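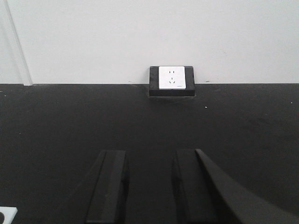 **Progress report, November - Hiketti fit-out, work counters and wall power**

To: Civatum small works fund
From: Pritatell

Quick one this month, full spreadsheet comes with the next claim. Short version: counters in, walls painted, outlets half signed off, money okay.

## Done since last report

- Walls in the main room painted, two coats. White as agreed. Touch-ups still to do, see below.
- Matte black work surfaces fitted along the long wall. Went with the flat finish after all - the gloss sample showed every fingerprint and the glare was bad in the afternoon.
- Vertical trim strips on over the panel seams. White, same as wall. One of them was cut short the first time and had to be redone, no charge to us.
- Outlets at counter level. Surface-mounted in black housings, white faceplates, two-pin slots above and three-pin below. Chose surface mount so we didn't have to open up walls that had just been closed.

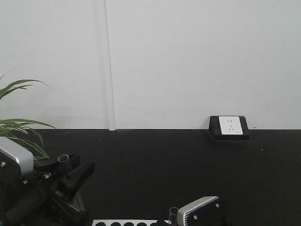 *Main room, long wall: outlet at counter height, trim strip to the left.*

## Not done

- Paint touch-ups. A small dark scuff by one outlet just above the counter, and faint smudges along the bottom of the wall. Painter has the list. Should be one morning.
- Electrical sign-off for the second room. Han did the first room and the paperwork is in the folder. Second room is waiting on a date form them, chased twice.
- Sealant along the join between wall and counter. Still deciding. Clear or none. Han's people say leave it, the counter supplier says seal. Will settle it before the next claim.
- Labels for the outlets, so people know which circuit they're on. Ordered, not here.

## Money

| Item | Spent ($) |
|---|---|
| Counters, supply and fit | 2178 |
| Electrical, first room | 600 |
| Paint and sundries | 200 |
| Trim strips | 90 |

Counters came in over the original line. That's the change of finish plus a second delivery charge we didn't plan on. We'd like to cover it from the furniture line, where we saved by keeping the old stools. Please confirm this is OK by email, nothing moved until we hear.

Second room electrical not invoiced yet. Same price quoted as the first.

## Problems / things to know

Dust. The black shows it, every little speck, and there's still sanding going on down the hall. We wipe down at the end of the day and it's back by morning. Door seal is on the shopping list, cheap fix.

Outlet spacing - a couple of users asked for more sockets near the window end. Not in the current scope. We can get a price from Han if you want it as a separate item, but would rather finsh what's on the list first.

Plants are staying. Someone asked on the last call. They keep clear of the outlets and get watered at the sink, not in place.

## Next month

1. Touch-ups and labels
2. Second room sign-off
3. Decide on sealant
4. Door seal
5. Start on shelving - drawings are with the supplier, waiting on a lead time

## Need from Civatum

- Yes or no on moving the counter overspend
- The new claim form, the one on the portal is still the old version
- Whether you want a visit before or after the shelving goes up. Either works for us, mornings are easier

Receipts in the shared folder under Hiketti. The trim one is a phone scan and a bit faint, original is in the office if you need it.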